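Plorton Bench Group
Minutes of the upkeep meeting, July 28, 2020
Held at the Jedutdale workroom. Business began once a second chair had been found.

1. Last minutes
Accepted, with the word "greased" changed to "not greased" in item 4.

2. State of the hand-held grippers
The pair has now logged 462 hours. Play in the finger linkages was measured again and is worse than in January, though still inside what the Skyrme manual calls "acceptable," a word the manual uses generously. The pivot pins are to be cleaned with a dry brush and checked for side play before every session. Oil is to stay in the cupboard. It got onto the finger pads in the spring, and for a week every plum was a bar of soap.

3. Pads
The meeting spent a long time on pads. The ribbed blue ones grip well on smooth skins and less well on anything with a waxy coat. It was proposed that they be washed in warm water and dish soap after fruit work. It was asked whether this had not been the rule all along. It had.
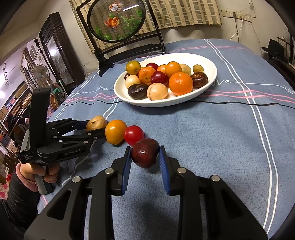 Item 3: both grippers at the fruit row, plate behind.

Pads are to be swapped left and right at the halfway mark – the grooves wear down at the tips first – and replaced as a set. A proposal to replace only the bad one was heard politely.

4. Cable
Agreed that the cable should lie slack on the table with a full loop to spare. The strain relief from Hukholm has arrived and does not fit. A second one, ordered to replace the first, is the same part. Both go back.

5. Zeroing
Fingers fully closed, then fully open, then closed, before anything is recorded. Run 2118 skipped this step and reports a lemon with a negative width. The run is to be thrown out. The lemon has been dealt with.

6. Spending
A sum of 345 was approved for pads and pins. The request for a padded carrying case was put off again, and the towel remains in service.

7. Any other business
The log sheet has a column headed "Remarks." Members are asked to put remarks about the grippers in it.

Next meeting when the pads arrive.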